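Robot for the dish work in our staff kitchen, what happens with the kitchen person?

19 Jul 2018
efigueiredo
Posts: 27

Hello all. I work in facilities at Tekham, in the Pusholm building. We have 200 people and one main kitchen on our floor. Since March there is a robot which works at the counter and the sink in the afternoon. The supplier is Dravine and they come every second week to adjust it.

My question is not so much technical. Before, we had one kitchen assistant for six hours a day. Now her contract says four hours kitchen and two hours reception. She did not ask for this. My manager tells me that everybody is content, but I am the one who makes the schedule and I hear other things. How did you arrange this at your workplaces?

For those who want to see how our kitchen is in the afternoon:

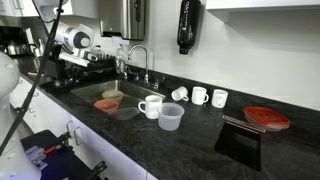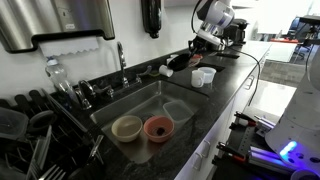
The agreement was that the robot does the simple pieces, mugs and bowls and boxes, and the person does the rest. In practice the person also prepares things for the robot. She puts the mugs apart so that they do not touch each other, and she takes away the knives. This preparation is in no job description. I measured it for one week and it is 27 minutes per day.

Everaldo Figueiredo

marrow_lane
Posts: 743

Those 27 minutes are your answer. Write them into the schedule as work. We had the same with floor cleaning machines at Vitale. Somebody had to lift all the chairs first, and for one year it was "just a small help" and it was not paid.

Also, was she asked before the machine was ordered?

efigueiredo
Posts: 27

No. She was informed one week before. I was informed two weeks before, so not much better.

oldboiler
Posts: 3,126

I will disagree a little. I did dishes in a canteen for nine years and my hands were bad every winter. If a machine had taken half of it I would have gone to reception and been happy. You write that she did not ask for it, but did you ask her now if she likes it? It can be that you worry on her behalf.

marrow_lane
Posts: 743

oldboiler, a canteen is heavy work all day. An office kitchen is different. Many people like that job for the talking. At reception she sits alone with a telephone.

oldboiler
Posts: 3,126

Maybe. Still I would ask her before I decide what she likes.

pinto_k
Posts: 200

One practical point. Who does she call when the robot stops? In our building the kitchen person became the one who restarts it, and the office staff complained to her when it was slow. She got all the complaints and no training. Ask Dravine for a half day of training, with a paper that says she has it. Then it is a skill and she can ask for a better pay grade.

efigueiredo
Posts: 27

Thank you, this about the training I did not think of. At this moment she calls me, and I call Dravine, and they say they will look at it on the next visit.

oldboiler, you are right and I talked with her today after lunch. She likes reception in the morning. What she does not like is that colleagues leave more dishes than before, and they say "the robot will do it." Before they washed their own cup. She finds this disrespectful and I think I agree with her.

marrow_lane
Posts: 743

Same with us and the floors. People dropped more.

oldboiler
Posts: 3,126

Good that you asked. For the dishes, send the message to the staff from your manager, with his name under it. If it comes from her they will not read it.

efigueiredo
Posts: 27

I will propose both, the message and the training. The minutes I already put in the schedule for next week, under kitchen hours. If my manager takes them out again I will write here.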